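Laundry & Cleaning > Washing a single red thing

11 replies, 1,077 views

rinse_hold wrote:
Settle something for my household. One of us (me) believes a red shirt with white stripes gets washed by itself the first time, cold, and everyone can live with the shame of running a whole machine for one garment. The other (Rupert) believes that red dye stopped running sometime in the eighties and that I am a superstitious person with a water bill. The shirt is currently in the basket pending a ruling.

zarkley_dad wrote:
Alone. Cold. I once turned an entire load of undershirts the color of canned salmon and wore them for four years out of spite.

Rupert Gruber wrote:
Rupert here, since I'm being discussed. I have washed red things with white things since college. My white things are fine.

rinse_hold wrote:
Your white things are "ecru," Rupert.

mksung wrote:
Put it in with darks. Why is this a two-option question? You people and your binary laundry.

rinse_hold wrote:
Because it has white on it, and the darks in this house shed lint like a sick bear.

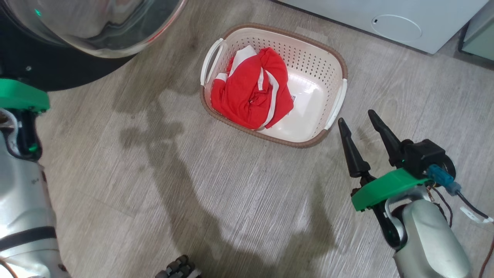
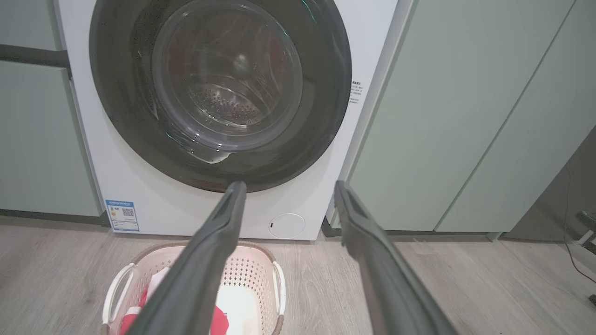 2 min read

edach_edna wrote:
Can we talk about the machine for a second? That round cover down near the bottom corner in the second one is your filter. When did you last open it? If the answer is "it opens?" then dye is the least of your problems.

rinse_hold wrote:
It opens?

edach_edna wrote:
Oh boy. Towel on the floor first, shallow dish under it, turn it SLOWLY. I did mine in December and recovered 91 cents and a button I had publicly accused my sister of stealing.

Rupert Gruber wrote:
I'd like it noted that there's a white item in there with the red one in the second picture. So somebody in this house already agrees with me.

rinse_hold wrote:
Sharing a basket is not sharing a wash. They can sit next to each other. They're dry.

mksung wrote:
Mi-kyung's Law: whatever is in the basket together goes in the machine together, because by then you're tired. If you mean to keep them apart, you need two baskets.

gebremichael_k wrote:
Disagree with mksung on the second basket. We bought one and now we have two full baskets. Laundry expands.

On the dye thing, do the wet cloth test. Dampen an inside seam, press a white rag on it hard, wait a bit. If the rag comes up pink, wash it alone. If it comes up clean, still keep it away from anything you love for the first few rounds, and skip the long soak. White trim on a red shirt is the part I'd worry about, way more than the rest of the load. It can't get away.

zarkley_dad wrote:
Also get it out of the drum as soon as it's done. Mine sat wet overnight and the stripes never came back.

Rupert Gruber wrote:
Fine. I'll do the rag test. If the rag is clean I want a written apology posted in this thread.

rinse_hold wrote:
Agreed. And if it's pink you're doing the filter.

edach_edna wrote:
He should do the filter either way.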